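Why my planner was afraid of the fingers

Sunday, February 1, 2026

I promised last time to write down what happened with the motion planner, so I do it now before I forget the details. For readers who are new: Futine is my small manipulation stack, and I test it in simulation with the wrist camera turned on. The perception part was written by Idalina Gouveia, and the planner, with all its sins, is mine.

The problem was simple to describe. In May the planner found a pregrasp pose in 85 percent of the tries. After I merged the new self-filter it became much worse, and the log said only "goal in collision." I spent two evenings checking the inverse kinematics, which had no fault at all.

The self-filter should remove the robot's own body from the depth cloud. My version removed the palm well, but it used the finger mesh in the closed position, always. So when the gripper was open, the points of the real finger surfaces stayed in the cloud, and the planner believed there was some obstacle standing exactly where it wanted to go. I saw it only when I stopped reading the logs and put the camera views next to each other.

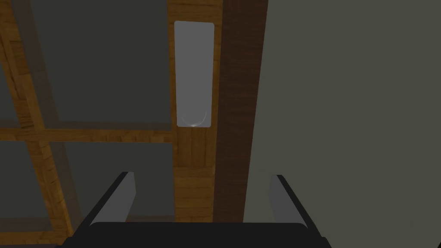
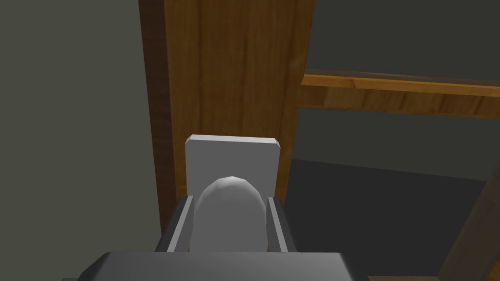
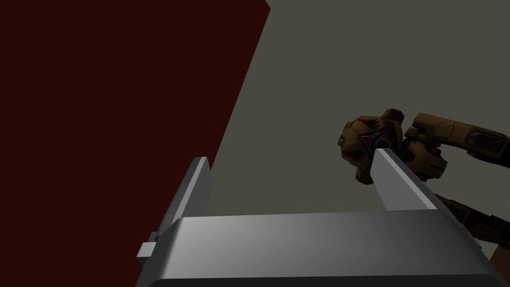
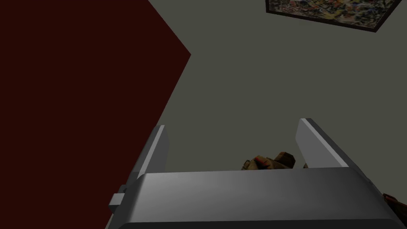 Wrist camera views from the simulator. The gripper is in all four; the knob is in the second.

The second view is the one which taught me the most. The fingers are on both sides of the knob and very close to it, so if the filter leaves even a thin layer of finger points, the clustering step joins them with the knob into one fat object. Then the grasp width is computed as bigger than the gripper can open, and the planner says no. In the first view, with the flat pale plate on the wood, the same layer of points is harmless, because there the fingers have free space between them.

The fix is not very clever. The filter now asks for the joint state with the same time stamp as the depth image, places the finger meshes there, and makes them 2 millimeters thicker before it removes points. If the joint state is too old, the image is thrown away. I also put a limit of 2000 points on each cluster, so a mistake of this type will give me a warning and not a silent failure.

One thing is still open. The last view has a lumpy brown thing between the fingers, mostly hidden by the palm housing. From this angle the perception has only the top of it, and the fitted box comes out too flat. Idalina wants to keep the points from earlier poses and merge them. I would prefer to move the wrist first and look again, which is slower but easier to debug. We will try her way first, on a branch, and I will write about it when I have numbers that I trust.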